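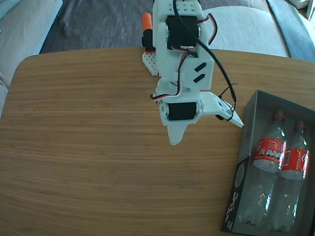
Campos asks whether the elbow lead on the Lelel arm still works loose at the plug, as theirs did after a month of daily use. It did until January. The lead now has enough slack to let the joint reach both ends of its travel without pulling on the connector, and it has stayed put since.

Lerside bench notes: looking after the Lelel arm
Posted November 4, 2023

The gallery covers the bottle cell, in which a small printed arm picks plastic bottles off a table and puts them in a box. Most of the upkeep concerns wiring, servo horns and the faces of the gripper fingers. Printed parts are white throughout, so cracks are hard to see under room light; a torch held low along the part shows them better.

Wiring. Leads are checked with the power off. Each is followed by hand from servo to board, and any with flattened insulation is replaced whole. Splices are not used on moving joints. Bare strands at a cable end are trimmed and re-terminated before the next run.

Gripper. The closing limit is set in software, with a bottle between the fingers. 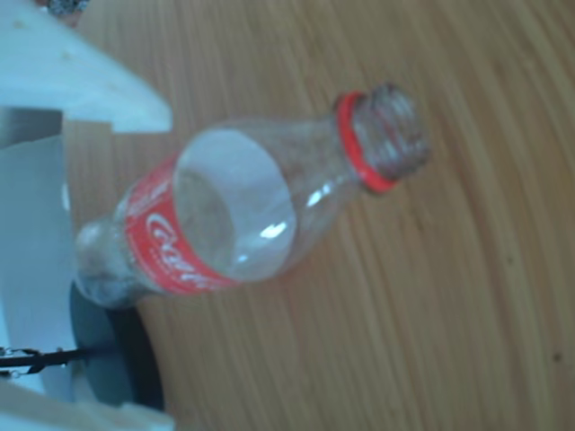 The limit is reached when the bottle wall starts to give. Back off by 2 steps from that point and save the value. On our arm the saved figure is 283, and it needs resetting whenever a horn is taken off its spline. A setting that is too tight shows up first as a warm servo, then as a buzz at rest.

Finger screws. Tighten by hand with the short driver. The plastic creeps under load, so the screws are tried again after almost 9 hours of running. Threadlock is kept away from the printed parts, as the grade we use attacks the plastic.

Box position. The box is put back against its tape marks before each session. If it shifts, the arm releases too close to the wall and a bottle can catch on the rim. Move the box, and leave the stored release point alone.

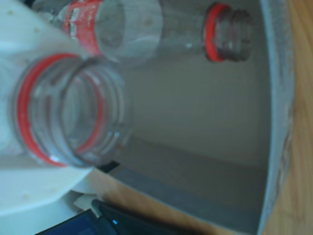
Spares and settings
Spare fingers are printed in pairs and kept with the Clarico servo horns in the top drawer. The settings file is copied after every change, with the old version kept beside it. The next job is a new clamp for the base plate.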